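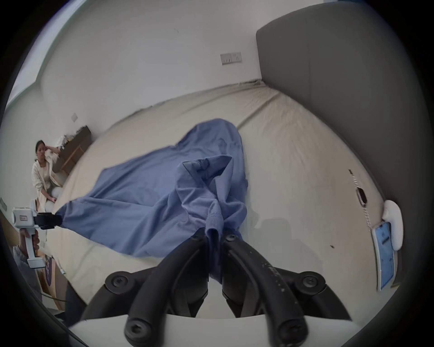 A light blue shirt on the Hesness fitted sheet in pale beige.

82 comments | 300 shares

I put off writing about the Hesness fitted sheet for months, partly because it felt silly to get excited about a plain beige sheet and partly because I wanted to wash it enough times to have an opinion worth reading. Well, I have washed it a lot now, and I'm still excited, so here we go!

A little background for anyone new here. Our bed does a great deal more than get slept in. It is where the laundry goes when it comes out of the dryer, where suitcases get packed, and where shirts are spread out and smoothed and folded, usually by somebody who meant to do it the night before. A bed is simply the biggest flat surface in our home (the kitchen table is a distant second, and it's usually sticky). So when I shop for a fitted sheet I want it to be nice to sleep on, of course, but I also want it to lie flat and stay put while clothes are being dragged around on top of it.

My old Nogueira sheet was lovely and soft and I will not hear a word against it as far as softness goes, but the corners popped off if you so much as looked at them. One tug on a heavy sweatshirt and up came the bottom left corner, every time, and then the whole thing would creep toward the middle. I ended up folding clothes on a bare strip of mattress more often than I'd like to admit.

The Hesness was 42 dollars at Curkow for the queen, which made me wince a bit for a single sheet with no pillowcases. The elastic goes all the way around the bottom and it's good and wide, and there's enough depth in the pockets that I don't have to kneel on the mattress to get the last corner over. I can pull a long sleeve straight, shake out a shirt, gather it up and start over when I've made a mess of it, and the corners stay where I put them. 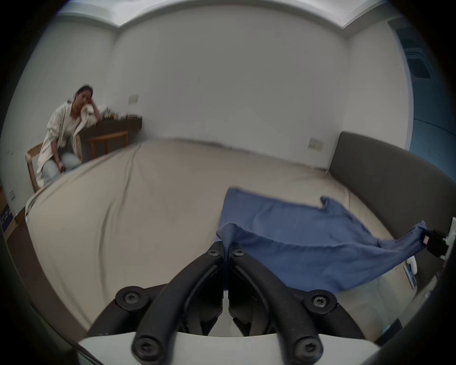 It does wrinkle, and I should say so before somebody buys one expecting a hotel bed. You get soft little creases through the middle by lunchtime and I have stopped fighting them. A quick sweep with the flat of my hand takes out most of it, and straight from the dryer it's better still. I've never ironed a fitted sheet in my life and I'm not about to begin now.

The color I'm very happy with. I nearly went for white, but the beige is gentle and warm and it makes blue things, gray things, pretty much all our everyday clothes, easy to pick out. I used to lose white socks on the white sheet constantly!

To sleep on, it's smooth and a touch crisp. If you like that brushed, fuzzy feel, you'll be happier with the Flonirum, though it grabs lint like nothing else I've owned.

Would I buy it again? I already have, a second one for the guest room. I only wish they'd sew a tag on the short side, as I still put it on sideways one time out of two.

Last updated: October

Related reviews
Flonirum brushed sheet set, one winter in
Nogueira pillowcases: soft, but do they last?
Curkow folding laundry rack
Our favorite hangers for heavy shirts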